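# Rules for Robots

Games have rules so that players don't get hurt. Robots that work near people have rules too. Grown-ups call them safety standards. A standard is a long list of things a robot must do, and things it must never do.

The first rule is about stopping. Every robot needs a stop button that a person can reach quickly. At the Kedel workshop, the stop button is tested before work starts. If the test fails, the robot stays off that day.

The second rule is about speed. A robot arm near people has to move slowly. A slow arm gives you time to step back.
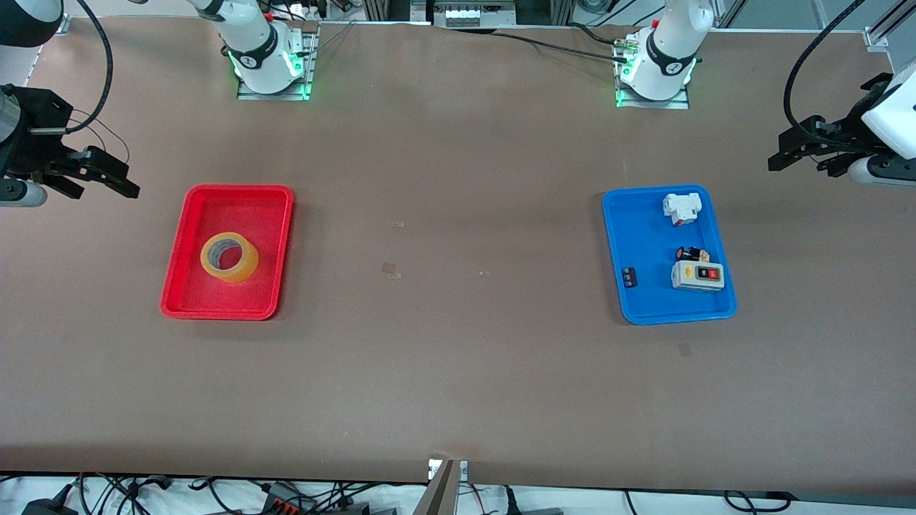
Keeping a work table tidy is a rule as well. A robot can make a mistake if things are piled on top of each other, so each thing needs its own space. Trays help with this. The blue tray has four small parts in it and none of them overlap. The roll of tape is by itself in the red tray - there is plenty of room for a gripper to close on it.

The last rule is to write things down. Workers at Kedel keep a notebook called the Idar book. When a robot bumps something or drops something, they write what happened and what they changed. The book has 63 pages filled so far. New workers read it before they use a robot.

If you visit a place with robots, there are rules for you too:

- Stay behind the line on the floor.
- Keep your hands away from the arms, even when they are still.
- Ask before you touch anything.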